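Workshop arm gets a wrist camera, and a new job at the sink

Regular readers will know that I've been threatening to write about the arm in our shared workshop for months. Well, October has arrived, the heating is finally on in the back half of the building, and the Kurus bench has something worth reporting. The arm has a camera on its wrist, the camera talks to the gripper, and as of last week the two of them have been let loose on washing-up things.

A quick catch-up for anyone who missed the summer issue. Kurus is what we call the arm (it was the name on the crate the motors came in, and it stuck). Illia Horobets started it on his kitchen table, ran out of kitchen table, and moved it to the workshop at Zoltance, where there's a proper bench and people who'll hold the other end of a cable. Miroslava Maksymiv joined in soon after and has written nearly all of the software. I mostly drill holes and make tea, but I've been there for enough of it to tell you how it's going.

The old setup had a single camera up on a shelf bracket, looking down at everything. It was fine for wooden blocks. With anything tall it was hopeless — the arm would swing over, cover the very thing it was meant to pick up, and the picture on the laptop would be all elbow. So Illia printed a little bracket for the wrist, moved a small camera on to it, and spent two evenings rerouting the wire so that it didn't snag every time the joint turned past halfway.

Miroslava then had to redo the sums, as everything the arm knew about where things were had been worked out from the shelf. She keeps the results in a program called Akasent, which began as a spreadsheet and really ought to have stayed one, if you ask me! She disagrees, and she has the numbers: 1,213 tries logged since the new bracket went on, with 218 of those on bottles alone.

Bottles are where it gets fun. A block has flat sides and doesn't care where you grab it. A pump bottle has shoulders and a waist, it's slippery, and if it's half full the weight is all at the bottom. Grab it high and it wants to swing. Illia's view is that you go in low and keep the fingers level, and that's what we've been working on.

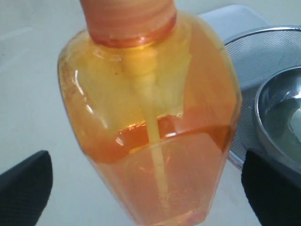

Workshop Notes, No. 5

The orange one has become the favourite on the bench. See-through plastic turns out to be a real nuisance for the software, with bright shiny patches running down the shoulder and the tube showing through the middle, and the first version of Akasent kept deciding that the line of the liquid was the top of the bottle. Miroslava got round it by having it look for the cap first and work downwards from there. I'd have painted the bottle, but I was outvoted.

The black fingers are the third pair, by the way. The first were bare printed plastic and squeaked horribly. The second had strips of bicycle inner tube glued on, and they gripped so well that they wouldn't let go of anything light. These are softer at the edges and I like them a lot. Bowls and strainers are next on the list, and Illia reckons the mesh will be worse than the bottle. He said so quite cheerfully.

We've also had help from Chornovol, the little electronics shop by the bus station, who let us have a box of returned servos for next to nothing. Most of them work. The aim is to carry on until the log reaches up to 1,000 bottle tries, then swap the wrist motor for one of the better ones and see whether the wobble at full stretch goes away. I suspect the wobble is in the bench, and I've said I'll put a brace across the back legs before we spend any more money.

If you'd like to see it move, come along in the evening, any time after seven. Use the side door, and bring an odd-shaped bottle if you've got one — Miroslava is after anything with a handle.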